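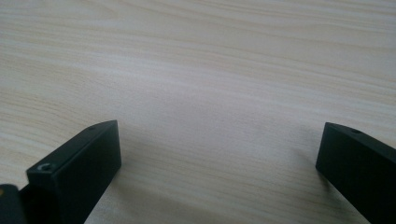 Reviews > Home Office > Desks > Tasemholm

The Tasemholm desk replaced a heavy oak thing from 1962 that had been in my family longer than I have. I was sorry to see it go, but it was too deep for the room and one drawer had been stuck for years. I paid 400 dollars for the new one, delivered, and I've been working at it since December. The top is pale, somewhere between cream and beige, with soft gray lines in the grain that run mostly side to side. I was worried it would look cold after the oak. It doesn't, and it makes the room brighter in the morning.

Assembly took me most of a Monday evening. The legs come as two welded frames and the top arrives in one piece, so there isn't much to get wrong, but the instruction sheet shows the crossbar upside down on page two. If the holes don't line up, flip it. The hex key in the box is too short to turn properly once the frame is in place. I used my own.

Stability is good. I type hard and the monitor doesn't shake. On carpet it needs a few days to settle, and then the feet want one more adjustment. The first time I leaned on the back corner it dipped a little, and I gave that foot half a turn and haven't touched it since.

The opening for cables is at the far edge, a bit right of center. That suits me, because my outlet is on that side. If yours is on the left, expect to run a longer cord along the back. There is no tray underneath. I bought a Proltell clip-on tray and it fits, though the clamps only just close over the edge. The rounded corners are nice to have in a narrow room where you walk past the desk all day.

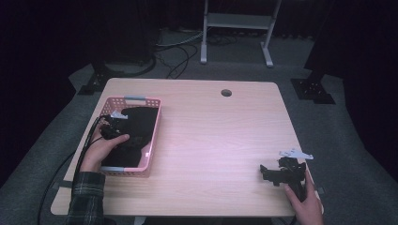
Unai Barroso wrote in to say that his has been fine for everything except heat. He set a coffee pot on it without a mat and got a dull ring that would not polish out, and the store offered him a partial refund but no new top. He also thinks the feet should lock, as his work loose every couple of months.

I haven't had the loose feet, but I do use a mat for anything hot. Ordinary spills wipe off with a damp cloth. Ink took some rubbing with dish soap.

I also looked at the Brzozowska 904, which has a drawer and a slightly thicker top. It costs 102 dollars more and the drawer cuts into your leg room. If you are short or sit low you may not care. I'm neither, and my knees hit it in the showroom.
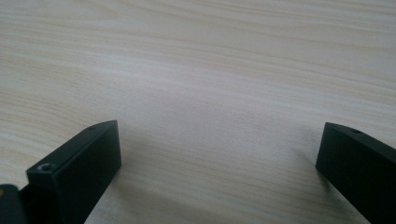
Who should buy it

Anyone who wants a plain, steady desk and already has somewhere else to keep papers. I would skip it if you need drawers, or if you want to raise and lower the top during the day. Poson makes a crank model for that, but I haven't tried it. Spare feet and bolts can be ordered from Tasemholm directly. Mine took nine days to come.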